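The big brown table, and what lives on it now

So I finally moved all the drinks stuff onto one table. If you've been reading for a while you know it used to be spread over a kitchen drawer, two shelves and a box in the hall (the box was Yoga's idea, I'd like that on record). Every time people came over I'd be running around looking for the knife while somebody stood there holding a lemon.

I started with the citrus end, which is my favorite bit of any setup. Lemons and limes go in a little pile next to the bamboo cutting board, and the board itself is the one with the bent metal handle that I bought for hanging up and have never once hung up. I love it anyway! The whole fruit stays off the board so there's room to cut, and the cups sit in the middle where you can get at them from either side.
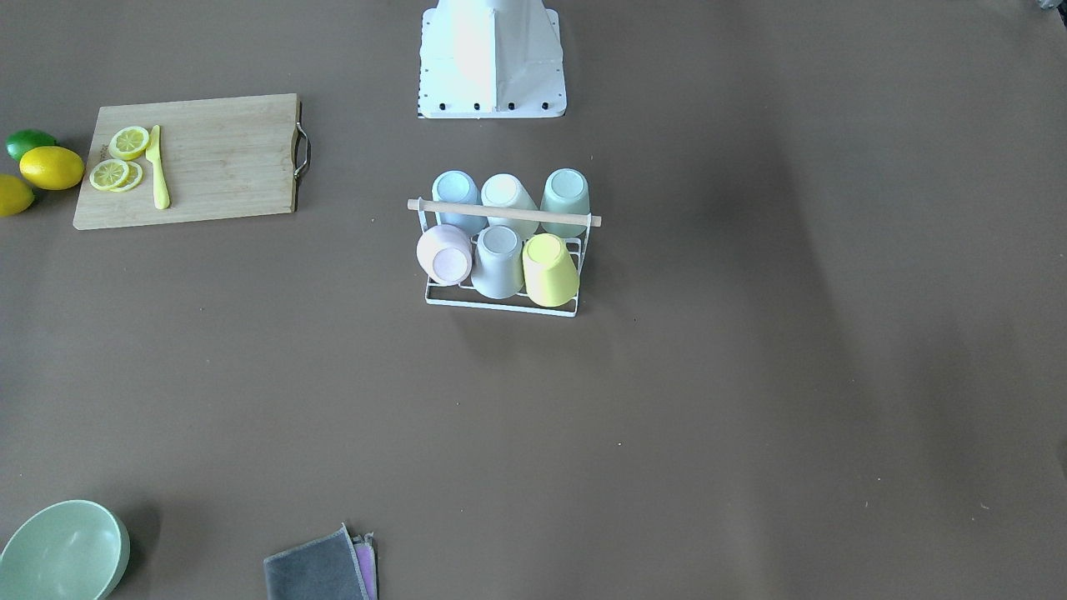

Citrus in one corner, cups in the middle.

I'm a bit in love with the cup rack. It's white wire and holds six cups upside down, every one a different color, with a light wooden dowel across the top so you can pick the entire thing up and carry it. Saodah Halim gave it to me when she moved to Brirden and downsized, and I said I'd only borrow it, and that was in October, and I think we both know how that's going. The colors turned out to be the practical part. You pick mint or pink or yellow at the start of the evening and that's your cup until you go home. No more "is this one mine?" over the sink.
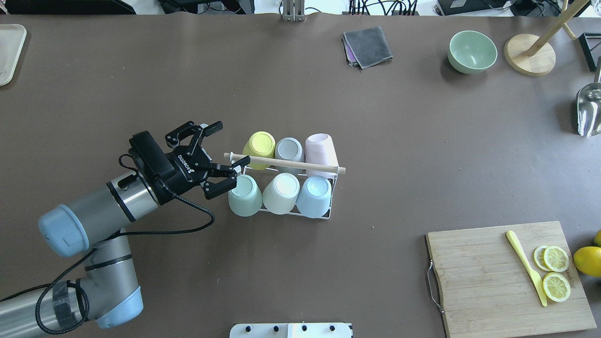
Which brings me to cloths. I used to keep one sad dish towel for everything, and by ten at night it was basically soup. Now there's a dark gray one folded up out on the table for drips, and I keep a stack of spares in the kitchen. Kamarul folds his in thirds and I fold mine in half and we've agreed to stop discussing it.

The knife is pale yellow plastic and very nearly the color of the lemon slices, so you do have to look for it. I've lost it right there on the board with the slices next to it. I keep meaning to put a stripe of tape on the handle.

As for the table, I went back and forth on covering it. Lemon juice gets everywhere, and the syrup is worse, so brown paper won. It's cheap, it doesn't slide around much, and when it gets too grim I roll it up and start over. It does show every little white speck, though. I wipe it down, turn around, and there's more fluff! Where does it come from?
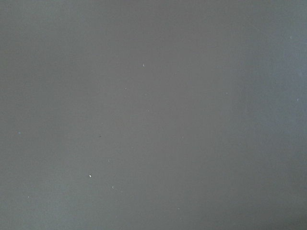 Yusri Manurung

Anyway, glassware. I'd been putting this off, as I always do with anything that breaks. The wine glasses now lie on their sides on a metal tray, stems all pointing the same way. I know some people will hate this. Kęstutis Laur certainly does, he sent me 3 messages about it before I'd finished my coffee. But I have elbows, and a glass that's already lying down can't be knocked over by me reaching for the scoop. When it's time to pour I just carry the tray over and stand them up one by one.

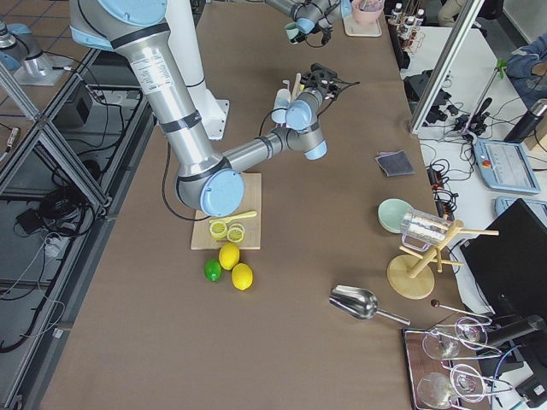

The drying rack is the other thing I'd never give back. Mine has a round wooden base and pegs that stick out at an angle, and the glass pitcher hangs on it upside down. I'd always left the pitcher on a towel, where it got that cloudy ring around the rim. The ice scoop lives right by it, and the bar spoon goes out past the scoop, and if you move either of them I will notice.

What's still bugging me: I want a proper spot for the citrus squeezer. It's the yellow plastic kind with a long handle, and for now it lies on the board with the lemon slices, so it has to be shoved over every time I want to cut something. I've been thinking of a hook, or maybe a tall jar. The mint green bowl could take it, but I want that one for peels.

If you have a squeezer solution, please leave it in the comments. Next time I'll write up the ginger syrup, the one Saodah makes, as soon as she tells me how much sugar really goes in.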